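Cord Storage in a Shared Electronics Lab
Project report, Group 3
Intan Mandagi, Amanuel Alemneh, Zulema Urrutia

1. Background

The teaching lab in the Allemeck building keeps its detachable power cords in one deep drawer under the east bench. Cords go in loose after each class and come out tangled. Lab staff asked for a storage method that needs no new furniture and that first-year students can follow without training. Our supervisor, Danang Chong, limited the work to cords with a three-pin wall plug on one end and an appliance connector on the other. Adapters and data cables were left out.

2. Inventory

The drawer and the two overflow bins held 328 cords. Each cord was uncoiled, checked for cuts in the jacket and bent prongs, and tested for continuity. Failed cords were tagged and handed to Ikhsan Nair for disposal. Cords with no fault were sorted by length only. Sorting by current rating was considered and dropped, as the markings on many connectors were worn.

3. Coiling methods

Two methods were compared.

Round coil: the cord is wound into a ring and laid flat. It is fast to make but the rings slide into each other when stacked, and pulling one out drags its neighbors along.

Long bundle: the cord is folded back and forth into parallel loops. Both ends are brought out at the same end of the bundle, so the plug and the connector can be checked together before the cord is taken. Bundle length was capped at the inside height of the storage box, minus clearance for the plug.

The long bundle was chosen. Thick cords resist the fold and need to be pressed together near the middle before a tie is put on. 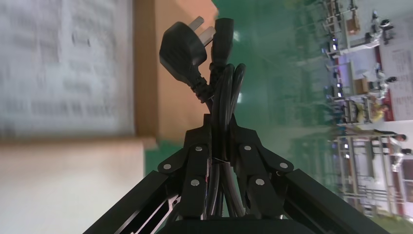

4. Storage boxes

Bundles are stored upright in cardboard boxes with the plug end up. Box depth is 400 mm. A divider was cut from scrap board and glued in after the first trial, when half-full boxes let the bundles lean over. Each box carries a length label on the short side. The set of boxes takes up 700 mm of shelf.

5. Open items

Ties are still a mix of hook-and-loop strips and twist wire. The Cestau strips held better on thick cords but have to be reordered. The return check is done on Friday and has no assigned person after July.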